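Session 2: Picking a Neighborhood in Zestinham

Welcome back, everyone! Before we get to leases, I'd like you to spend a little time (more than you think you need) just walking the streets near Clokard Square, at breakfast and again after dark.

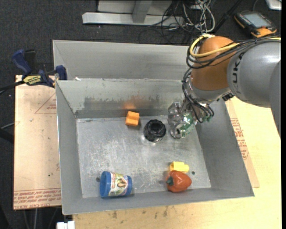
Fig. 2. A gray metal bin with loose items in it.

Rent on our sample one-bedroom is $825, plus $88 for parking. Add both to your worksheet, and do bring it along next time, even half filled in!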